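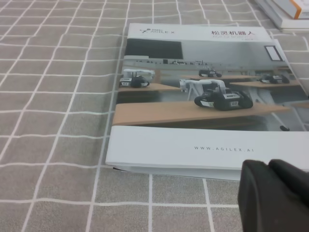 Gray cloth, white grid. The AgileX brochure is on it.

Threads > Home > Tablecloths

Bought a new tablecloth at the Sirnov outlet in Ustbridge. I wanted something that would hide pencil marks. Gray does that.

It's fabric, so it creases. I ironed it on low with a damp towel over it. Most folds came out, a few didn't. 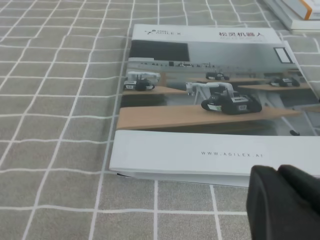 Still a bit wrinkled on the left.

Washing: cold, by itself, no softener. Hang it over two lines so you don't get one hard crease down the middle. I dried the last one in the machine in July and it shrank enough to show the table at both ends.

If you're buying, measure the top and add the drop twice — once per side. I forgot that the first time.
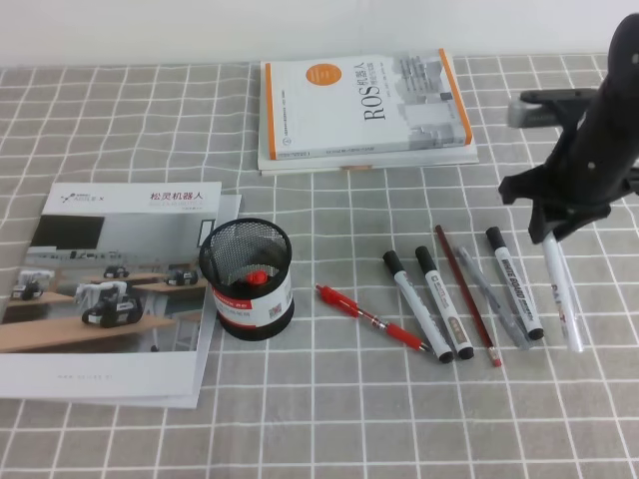
Pen holder near the middle, books against the wall.

Sandhu sells a wipe-clean one too. I had it for a year. Easier with coffee, but paper sticks to it in warm weather. Going back to fabric.

Recent
Billima napkins after 16 washes
Getting candle wax out of cotton
Round tables and square cloths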